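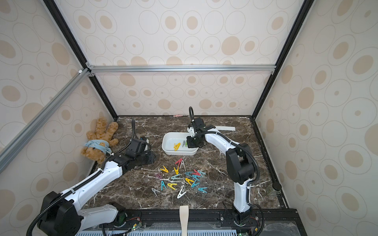
*Two-arm cell, clothespins to tray.*

## Can a machine do this chore yet? (Workshop & Home Automation)

**Ulla Nordin** – original post, Sunday, April 26, 2026

We run a small laundry in Hundbridge. Everything before the dryer is mechanized to some degree, and so is everything after the folding table. The part in between is hands. One of the dullest jobs is clothespins: they come back off the lines in a heap and someone puts them in trays for the next shift. We handle 400 on a normal day.

The cell in the picture does the same kind of work. Loose pins on a dark stone-look surface, shallow white tray behind them, one arm on each side. I would like opinions on whether this is worth money in a real shop within the next couple of years. Please separate "it can be done" from "it can be done at a rate I would pay for."

---

**Njål Brekke**

Can be done, yes. At a rate, no. A person takes a fistful and drops it in the tray. The arm picks singles. You are comparing a shovel with tweezers.

If all you want is pins in a container, tilt the table. I built a chute for the Lerkholm workshop out of sheet metal and one vibrating motor, and it has no software in it.

---

**Åsmund Magnusson**

A chute solves Njål's problem, which is bulk transfer. It does nothing if the pins have to be separated, oriented or clipped onto something afterward. Ulla, do yours go in loose, or lined up?

The part itself is awkward. A clothespin has a spring, two legs and a jaw. Lying flat it is a low target. Standing open like an A it presents two legs, and fingers closing on one leg will rotate the whole pin. Two pins touching is a different problem again. And if the fingers squeeze across the wrong end, the pin opens and the part you are holding has changed shape.

---

**Ulla Nordin**

Loose is fine at the tray. They get clipped on a Sang rail later, by hand. I would want that automated before the tray, if I am being greedy.
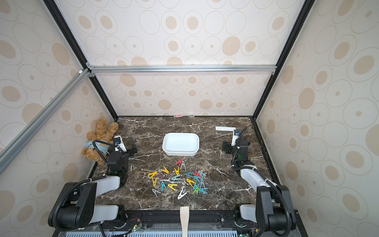 **Leif Brekke**

I look at the layout before I look at the arms. Tray empty, pins spread out in front of it, both grippers clear of the pile. The spread matters. Those pins lie at all angles, but they are mostly one layer deep on a hard surface. Pour them out of a bucket and you get a mound with legs hooked through each other. That is where most picking setups I have dealt with lose their time.

The surface is also worth a remark. Dark marble pattern with white veins, and some of the pins are white or gray. If the vision can tell a white pin from a white vein, good. I would have given it a plain matte sheet.

As for the chore question: I ran a single-arm picker on plastic clips at Skarnard and kept a log. It made 3289 attempts before we stopped. The misses clustered on the same few situations, namely touching parts and parts lying near the edge. Retries were cheap. Dropped parts leaving the table were expensive, and a person had to walk over.

---

**Njål Brekke**

So a person stood by. My brother has described an employee with an employee.

---

**Leif Brekke**

A person was in the building. There is a difference between standing by and being called over, and you pay for them differently.

---

**Åsmund Magnusson**

Agree with Leif on the log. For Ulla's purposes I would ask any vendor for the following, in this order:

1. Time per pin over a full batch, with failed grasps included. The last pins should be in the number too, as they are often the ones in bad positions.

2. What happens when both arms want the same part of the tray. In the next one the two grippers are at the tray together, and there are pins between them. If one arm has to wait for the other, the second arm is buying you less than its price.
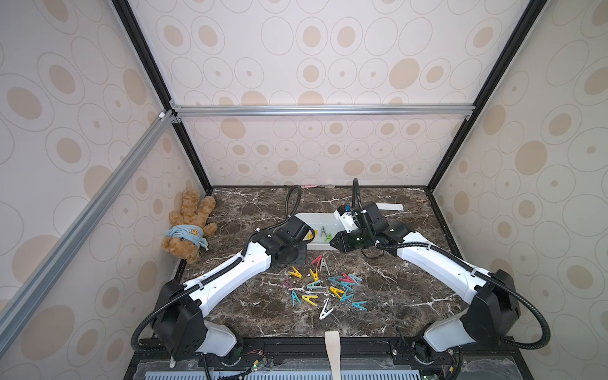 3. Number of human interventions per shift, with the reason written next to each. A total alone is useless.

4. Whether it works with your pins. The picture shows small plastic ones in mixed colors. Wooden ones with a coil spring are another part and need another test.

---

**Ottar Sjöberg**

I disagree with the emphasis on rate. For a household, speed barely matters. If it takes an hour to clear the pins while I am out, the pins are cleared. The things that matter at home are noise, floor space and whether I can leave it alone. An enclosure with two arms bolted to a front rail fails on floor space before we discuss anything else.

For a shop I accept the rate argument.

---

**Njål Brekke**

On that we agree. I timed myself at the kitchen table: 51 seconds for a bag of mixed pins into a box, and I was drinking coffee.

---

**Åsmund Magnusson**

One more for the grasp discussion. View from the wrist, with a pink pin hanging at the tip of the other gripper. It is a fingertip hold. That may be enough for a short move to a tray. I would not want to clip a towel with it, where the fingers have to press the legs together against the spring and stay square while doing so. Look at the tray as well: the pins are piled over each other, which Ulla accepts and a clipping station would not.

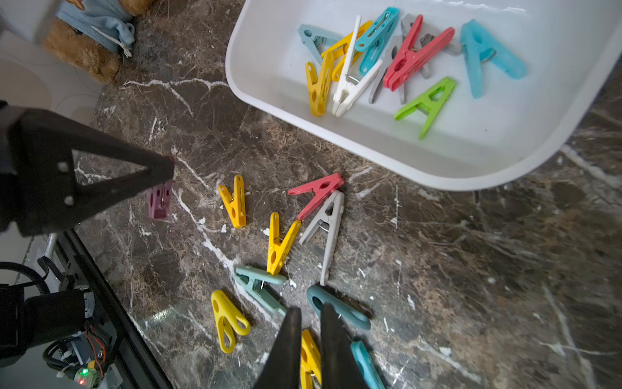
### Replies after the split (moved from "Feeders and hoppers")

**Ulla Nordin**

Useful, thank you. The clipping step is the one with wages in it, so I will leave the tray alone and price a chute like Njål's for the bulk part. Njål, what slope did you use at Lerkholm?

**Njål Brekke**

Steeper than you would think. The springs catch on any seam, so fold the sheet and don't join it. I will measure it when I am next there.

**Leif Brekke**

I would still ask for a trial on the clipping, with your own pins and your own Sang rail. Send the vendor a full bag, including the worn ones. Three trial days in April told us more at Skarnard than the data sheet did, and most of it was about worn springs.

**Ottar Sjöberg**

Post the intervention log if you get one.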